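Toy Cars, Trays and Brown Paper: How to Make a Play Table
A page for young readers from the Vallevska Children's Learning Center

Many toys are small. A die-cast car can fit in the palm of a hand, and it can easily roll off a table and under a cupboard. A large sheet of paper and a shallow tray can help to keep small toys in one place.
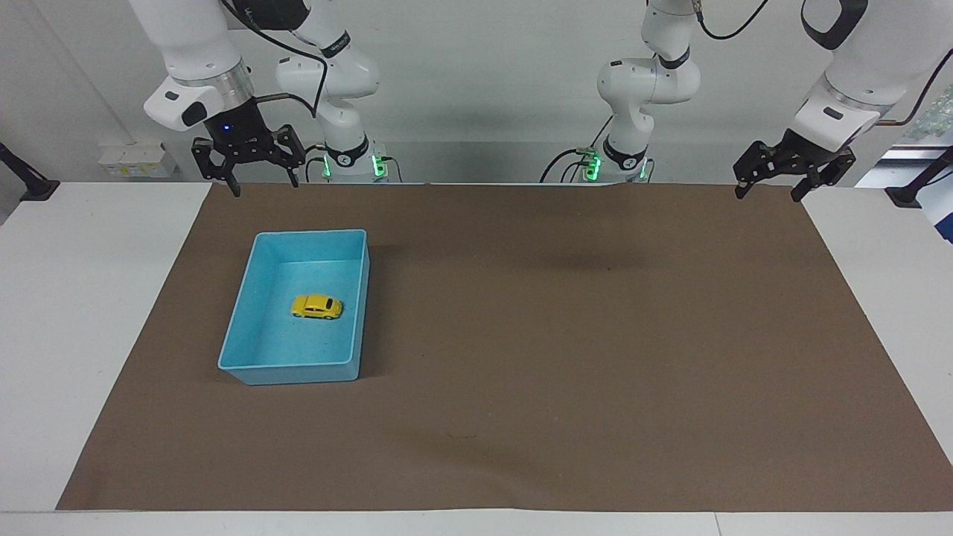
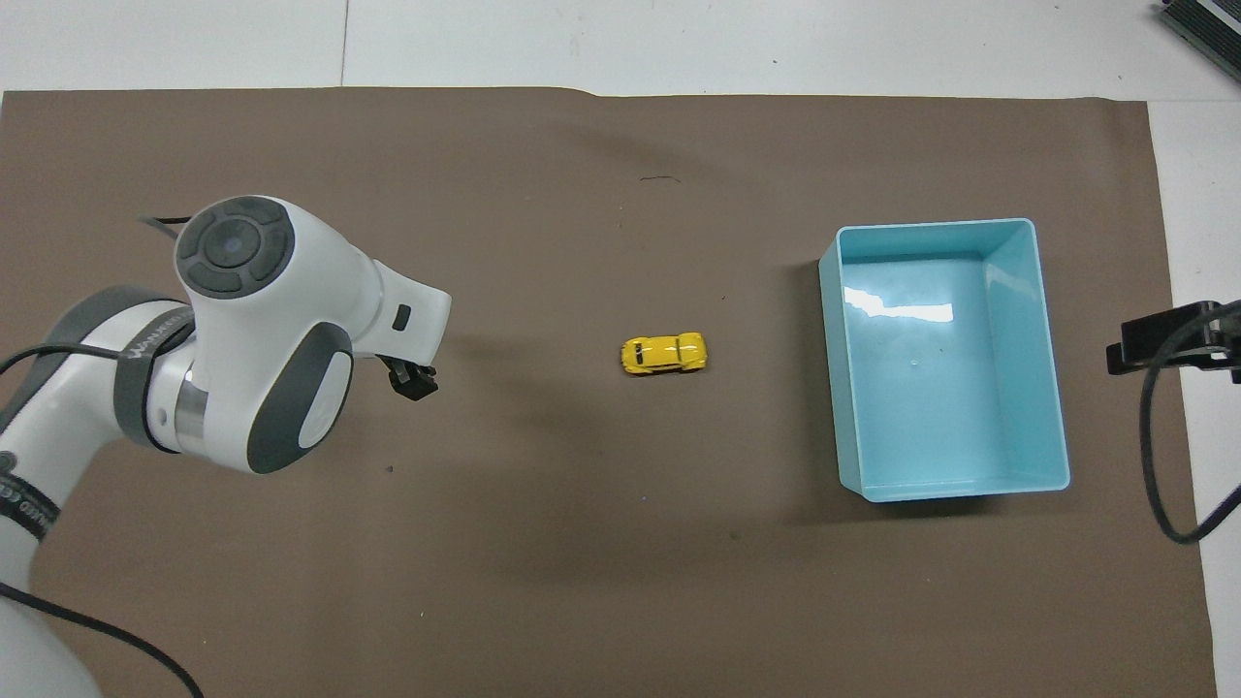
What does "die-cast" mean?
A die is a hard mold made of steel. To cast something is to pour or push melted metal into a mold and let it set. A die-cast car begins as hot liquid metal, which is pressed into a mold shaped like the body of the car. One mold may be used 4,000 times or more. The metal that is often used for toys is mostly zinc. It melts at a little over 400 degrees Celsius, so this work is always done in a factory by trained adults.

When the metal has cooled, the body is painted. The windows, the wheels and the base are added afterward.

Why use brown paper?
Brown paper of the kind used for wrapping parcels is called kraft paper. "Kraft" is a German word that means "strength." The paper is made from long wood fibers, which hold together well and do not tear easily. A dull brown surface does not shine under a lamp, and a bright toy is easy to find on it. The paper also protects the table from scratches.

Why use a tray?
A tray has a low wall on every side. When a car rolls, the wall stops it. Low walls also allow a child to see into the tray and reach the toy without tipping anything over.

The center's collection holds 53 toy cars. Children who visit are asked to follow these rules:

Spread the paper flat before play begins.
Take one car at a time.
Return the car to a tray before choosing another.
Tell an adult if a wheel is loose.
Keep small toys away from babies and very young children, who may put them in their mouths.

Words to remember
Die: a hard mold used many times.
Fiber: a thin thread, such as those found in wood.
Zinc: a bluish-white metal.

Page last reviewed March 26, 2023.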